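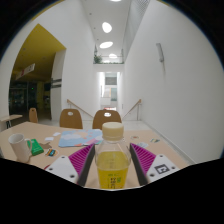 How to Clear the Table Without Losing Anybody's Things

Posted March 3, 2022 by Ruby-Lee McPhee

Our big table does everything. We eat at it, draw at it, open the mail at it, and by the middle of the week it has a little bit of all those things on it at once – a mug, a drink with the cap back on, a packet of something, and those tiny scraps of paper that come from who knows where. For years I cleared it by scooping up the whole lot and putting it on the counter, and then of course I had a messy counter (and a husband looking for his puzzle sheet). So I'd like to share the way we do it now. It takes me 13 minutes on a good evening, and I've never been a fast mover.

What you'll want nearby

A tray, a damp cloth and a dry one, a paper bag for trash, and one shallow box with a lid. Mine is a shirt box from my aunt in Munton and it has lasted beautifully.

Step 1. Start with the drinks

Anything that can spill goes first, before you so much as lift a piece of paper. Check that every cap is screwed on properly, even if it looks closed, and give it a gentle turn to be sure. Then pick the bottle up around its middle and keep it upright all the way to the tray. I used to grab bottles by the cap and swing them across, and I did that exactly once too often over a library book. 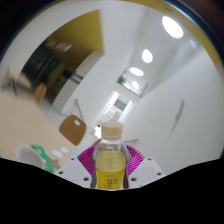 Bottle upright and capped, mug and green packet still waiting their turn.

If there's something left in a bottle and you mean to keep it, read the label to see whether it belongs in the refrigerator. When you can't read the label, ask the person who bought it. My neighbor Remo Kuster brings us drinks from a shop in Lurkport and I have to ask him every single time, bless him, and he is always very patient.

Step 2. Mugs and cups

Look inside before you tip one up! Carry them by the handle to the sink, fill them with warm water and let them sit while you do the rest. Don't start washing yet. I know it's tempting, but once I'm at the sink I find the windowsill wants wiping too, and then the table is forgotten.

Step 3. Leave the coaster for now

A coaster can stay where it is until the papers are gone. Then lift it and wipe underneath, because a sticky ring likes to hide there, and wipe the bottom of the coaster while you have it in your hand.

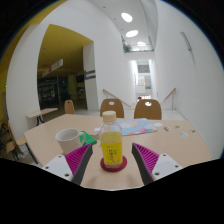
Step 4. Paper, big pieces first

Slide large sheets toward you with both hands flat, and lay them in the box without folding. Drawings, maps, game sheets, anything with pictures on it gets kept until its owner has had a say. Small scraps are a different matter. I turn each one over to look for a phone number or a bit of somebody's drawing, and if both sides are blank it goes in the paper bag. Stickers I press onto the inside of the box lid, which is getting quite pretty.

Step 5. Packets

Opened packets get folded over and clipped, unopened ones go straight to the cupboard.

Step 6. Wipe and dry

Go the long way down the table with the damp cloth, then follow with the dry one, and don't skip the edges. Push the chairs in last, so you aren't reaching over them with a wet sleeve. The box goes on the shelf by the door, and everyone has until Sunday to claim what's theirs.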